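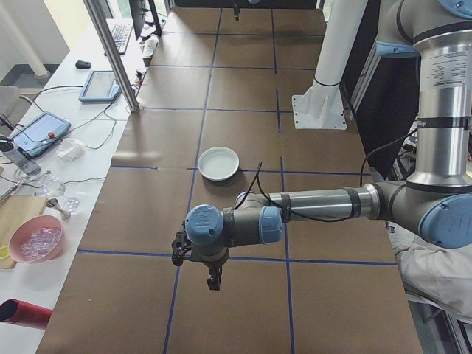 January, a little after nine at night

Second week of the Ladus trial and I still can't say what they are selling. The quote says "tabletop handling package," which covers a gripper setup, the teaching software, two visits from their people and a year of phone support. The arm is a UR and we could get one of those without them. So the 2675 a month is for the rest of it, and the rest of it is what I have been poking at all day.

Bowls again. Their demo routine wants a bowl picked up by the rim, moved over one square and put down. Blue tape on brown paper for the squares, which their setup guide recommends and which I thought was a joke until I read the page twice. For this kind of money I expected something a little grander than packing paper. I will admit the tape makes it easy to see when a bowl lands off, and it landed off plenty before lunch. After lunch I re-taught the approach point and it got better. Was that the product or was that me? I put it down as me.

What I liked: the teaching screens are plain and the words on them are normal words. I got through the first routine without the manual. What I didn't like: any change to the grip width sends you back three menus, and it forgets the name you gave the step. I renamed "Step 4" so many times this afternoon that I finally gave up and wrote it on a sticky note.

Their brochure claims 900 moves between adjustments. I would love to see the table where that happened. I asked on the phone what kind of object it was and got a long answer about "typical use" that never got around to naming an object. A shallow bowl has a thin edge and two fingers don't leave you much room for error. If their number came from foam blocks they should say so in the brochure. I have asked for the test notes in writing. The man was very pleasant and promised them by tomorrow, same as he did last time.

Nuvix called too, right when I had my hands full. Their package is 2397 a month and leaves out the visits, and they want us to sign before they'll lend us anything. No thank you. I don't buy shoes that way. Still, the gap in price is hard to ignore, because the first Ladus visit was mostly a man reading me slides I had already been sent.

I also finally read the service terms, with a sandwich, which was a mistake for the sandwich. Fingers and pads count as "wear items" and aren't covered. Software updates are covered, but only through something called Indik, a separate account with its own login and its own terms. Page six says the monthly price can be "reviewed" after the trial. I know what reviewed means. Roughly 2628 was the figure they gave us in the first email, and it had already crept up by the time the real quote came.

I keep going back and forth. The thing does move a bowl. It is slower than I am, and I have to set everything out for it first, and I am supposed to be impressed that it then does the easy part. On the other hand my wrists don't hurt tonight, and they did all last fall. I should be fair about that when I write up the review.

For tomorrow: the deeper bowls, and one run with the glass dishes if I can stand to watch. Chase the test notes. Ask whether Indik is optional and get the answer by email. Find out who at Ra had this same package before they sent it back, and why they sent it back.

Bed. I have been hearing that little joint whine since dinner and I'm not even in the building.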